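Goalie workload: is the Nudgate load number worth anything?
Hockey > Goaltending > Training and Gear
11 replies

creasecase46
Our club signed up for Nudgate in May and now every goalie gets a "load score" after each skate. Mine came back red after a practice where I mostly stood around watching a power play drill. The next night I faced a ton of rubber, went down maybe every thirty seconds, and it came back green. The coaches want to use this to decide who starts. Has anyone seen it line up with how tired you feel?

fivehole_phil
No. We had it for a season at Zikthorpe and the goalies quit looking at it by Christmas. It's built for skaters. It likes distance and top speed, and a goalie has neither.

butterfly_or_bust
Disagree with phil. One night's score is junk, sure, but the trend over a month was decent for me. I played 35 games last year and the two stretches where it climbed were the two stretches where my hips were killing me.

fivehole_phil
Your hips could have told you that for free.

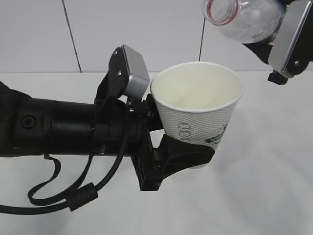

Re: What the score measures

postandin
Before you argue about whether it works, has anybody found out what goes into it? I asked their support and got a paragraph about "holistic readiness." That's a brochure. If they can't tell me how a butterfly slide counts against a stride, I'm not letting it pick my starter.

creasecase46
I asked too. They said the formula is private but that it was "tuned with goalies in mind." Didn't say how many goalies or what level.

butterfly_or_bust
Plenty of useful stuff has a private formula. I don't know how my watch gets my heart rate either.

postandin
You can check your watch with two fingers on your neck. How do you check this?

groenrinkrat
We skate at Groen and our guys went with Truvura. Same idea, different vest. I wore both for a week because I was curious. They disagreed on most days. One said rest, the other said I was fresh. So at least one of them is guessing. 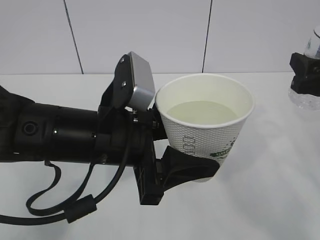
And before somebody says I wore them wrong, the rep fitted the thing himself. I'm not against tracking. I write down shots, minutes, sleep and how my groin feels on a scale to 10, and that notebook has been more use to me than either vest. My backup thinks I'm a dinosaur.

lefty_blocker
The goalies I know who wore down did it between the ears. Back to back road games, bad food, up to 46 shots in a loss, then on the bus. Legs were OK. No vest picks that up.

butterfly_or_bust
Then use it for the legs and talk to the kid about the rest. Why does it have to do everything?

postandin
Because they're selling it like it does everything.

creasecase46
OK so what do I tell the coaches? Season starts soon and they already paid for it.

fivehole_phil
Tell them to ask the goalie.

groenrinkrat
Ask them to run it quietly for the first couple months and not pick lineups off it. Compare it with what you write down. If it matches, fine, I'll eat my words. Post the numbers here either way, I'd like to see them.

butterfly_or_bust
That I can agree with. But write yours down before you look at the app or it doesn't count.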